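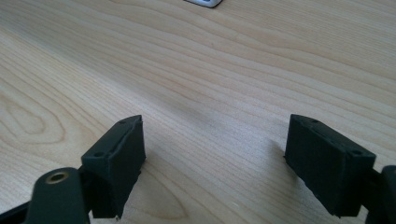
Brophy's long table is back, and it's blond again

If you've had coffee at the Brophy Street reading room any time in the past few years, you know the long table. You probably stuck to it. I know I did — I left a good part of a sweater cuff on it one July, and I wasn't the only one peeling myself off that finish when the windows were open and the air got thick.

Well, it's back from the shop, and I went over this morning to have a look before the doors opened. I'm happy to report that I walked right past it the first time. I was looking for the old orange-brown thing! What's standing in the front room now is pale and smooth and has no shine on it to speak of, and the grain goes running off across the top on a slant in a way I swear I never saw in all my years of doing crosswords there.

The work was done by Wendell Thibodeaux, who has a shop out in Nonden and mostly builds stairs. He took the table on as a favor, and then, he told me, he got interested. Under the stain there were two more layers of finish, one of them a varnish that gummed up every sheet of sandpaper he put to it. He ended up scraping most of it by hand.

"I'd do a strip in the morning before my real work," he said. "Then I'd come back at lunch and do another strip, and then it was dinner time and I hadn't done my real work."

He figures he put in 40 hours, and he charged the reading room for a lot fewer than that. The final bill was $1,000, which includes the hauling both ways and a new set of feet. The old ones had worn down unevenly, so if you remember your cup sliding gently toward the window, that's been taken care of too.

My favorite part is the loops. There's a great big stretched-out oval in the wood, with the lines bending around a lighter patch in the middle, and I could have stood there and traced it with a finger for an hour. Woodworkers call that cathedral grain, Wendell says, and you get it when the board is sliced flat through the log. I'd always thought of a table as brown and then you put your bag on it. Some of the stripes are packed tight together and some spread way out, and I ran my hand over the lot and couldn't feel a bump.

Wendell went back and forth on whether to stain it again. A few of the regulars wanted the old color and said so, and I get that. A person likes to find things where she left them. In the end he brought three sample boards over from Nonden, set them on the windowsill and left them there for a couple of weeks so people could see them in morning light and evening light. The plain one got most of the votes. I voted for it twice, once with my glasses on.

The finish is a matte one, and it will take a coffee cup without complaint, but Wendell would like everyone to wipe up spills when they happen and to keep the spray cleaner away from it. A damp cloth, then a dry one. He's left a stack of cloths in the drawer under the book return. He's also asked for coasters under anything hot for the first month while the finish hardens, and there are 100 cork ones in a basket on the counter, donated by Skineck Hardware. Please don't take them home (you know who you are, and so do I, I have two of yours).

The reading room got the table secondhand when the Dastel offices closed, and it spent its early life under fax machines and sample books. Wendell found a column of penciled sums on the underside, adding up somebody's orders, and he left them alone. You can see them if you're willing to lie on the floor. I was willing. The arithmetic is off by a dollar on the third line.

The folding tables we've all been putting up with go back to the church basement this week, and if you have a truck and a free half hour, the front desk would love to hear from you. The jigsaw group moves back to the long table right away and gets the window end, same as before. The knitters have asked for the other end, and as far as I know that's still being discussed — with some feeling.

The reading room opens at 9 in the morning, and the coffee is usually ready by a quarter past. Wendell says he'll stop in over the first few weeks to check on the finish, so if you see a tall man bent over with his cheek almost on the tabletop, say hello and move your mug.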